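Progress report to the Bednárik Fund
Home Assistance Robotics project, Prultley
13 January 2022
Prepared by Shahla Vahidi

Dear Radek Koubek and colleagues,

Thank you again for your patience while we pulled this together. The biggest event of the period was our open day in November, and I would like to spend most of this letter on it, as it was your grant that made it possible. We had 24 visitors through the lab, among them two teachers from Jakon and a very curious group from the care home at Zallum, who stayed long past the coffee.

The demonstration ran in our simulated apartment, shown on the big screen, with Haris Paracha at the controls and Miroslava Doležal explaining what was going on. Doors came up almost at once, and I was glad they did.
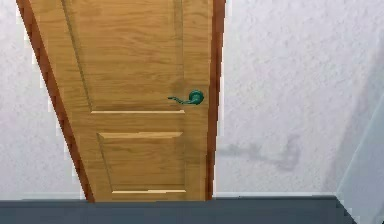
One of the Zallum visitors told us that lever handles are a daily worry for her residents, and she wanted to know whether we plan to vary their height and shape. We do, and it has moved up our list for spring. Bořivoj Zeman has already started on a wider set of handles — he took three pages of notes that afternoon, which I have asked him to type up for you.

After the break we turned to the kitchen, and this was the part people gathered around for. Haris took questions as he went, which made it slower than we had rehearsed but a good deal friendlier. Several guests asked about grip strength, and we will cover that properly in the next report.

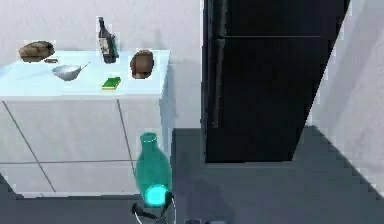
The simulated kitchen at the open day, with the gripper holding a teal bottle.

As for money, the day cost 2,000 of the 2,414 set aside for outreach. With your agreement, we would like to put the rest toward a second, smaller visit for the Zallum staff, who have asked to come back and bring friends. We could host up to 30 people if we borrow chairs from next door. Please let me know if that suits you, and do come along yourselves if you can.

With warm thanks,
Shahla Vahidi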